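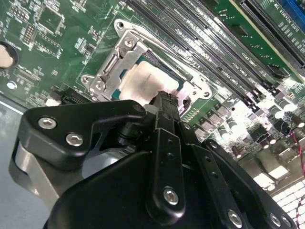

Never buy a used tower you can't return, a reader wrote under the June post, and fair enough, I'd say the same to my own family. So I checked the return terms first. Three weeks, you pay shipping back. Then I bought the thing.

Kutow Bravo, refurbished, from the Gernton store online. Posted 12/30/24, after a good stretch of daily use – spreadsheets, email, way too many browser tabs, photos at night. Not a gaming review. If you want frame rates go somewhere else.

Paid $324 with shipping. Comes with no memory, and the listing says so but in tiny gray type way down the page. I had sticks left over from the old machine so no big deal. If you don't, add that to the price before you get excited.

Packing was good. Double box, foam corners, no rattle. One scuff on the bottom that was in the listing photos anyway. Power cord included. No keyboard, no mouse, didn't want them.

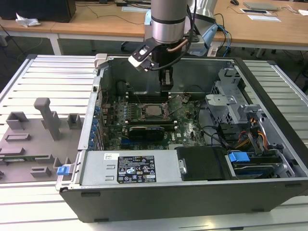 Mine showed up with somebody else's asset sticker still on it, says another comment, and asks if the drive was wiped. Mine was, yes. Fresh install, no leftover accounts, went straight to the language screen. Drive reported 3,048 hours on it, which for an office machine I call middle-aged. Kutow's page just says "tested" with no hours listed. They should list hours. Everybody selling used drives should list hours.

Setup was quick. Updates were not. Let it run over dinner, came back, it wanted to restart, let it run some more. After that fine. Wakes from sleep fast, never lost the network, hasn't crashed on me yet.

Noise. OK so this is my main gripe. At idle you can't hear it from the couch. Start a video call and the fan ramps up, drops, ramps up, drops. The up and down is worse than steady noise would be. There's a fan setting in the startup menu, buried under a heading that has nothing to do with fans, and switching it to the quiet option helped alot. Not perfect. My last tower was worse.

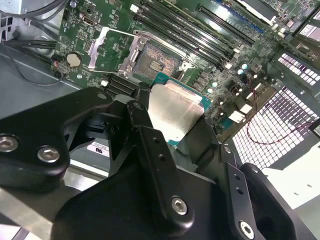 Heat is OK. Room gets a little warmer with the door shut, feet like it in December. I keep it on the floor next to the desk on a Brundimitz stand, the low one with wheels, and I'd buy that again too. Cheap, rolls on carpet, keeps the vents out of the dog hair. The wheel locks are junk though. One snapped off in the first week.

Ports. Enough on the back, not enough on the front. And the front ones are so close togther that a fat thumb drive blocks the one next to it. Headphone jack has a faint hiss with cheap earbuds, nothing with decent ones.

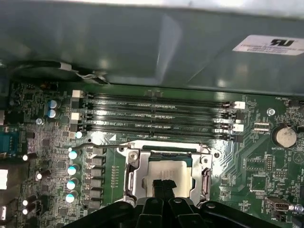

Support – emailed once about the warranty card, which wasn't in the box. Got a PDF back the next morning and a real answer from what seemed like a real person. Warranty is short. You can pay for longer, I didn't.

Would I buy it again? At this price yes. At full list no, too close to new. Watch for sales, the Bravo seems to go up and down a lot and the exact same listing was higher the week after mine came.

Good: price, packing, quick on everyday stuff, clean install.
Bad: fan behavior, front ports, memory note hidden in the listing, short warranty.

Three and a half stars if I could. Site only does whole ones so I gave it 3. Will update if the fan dies.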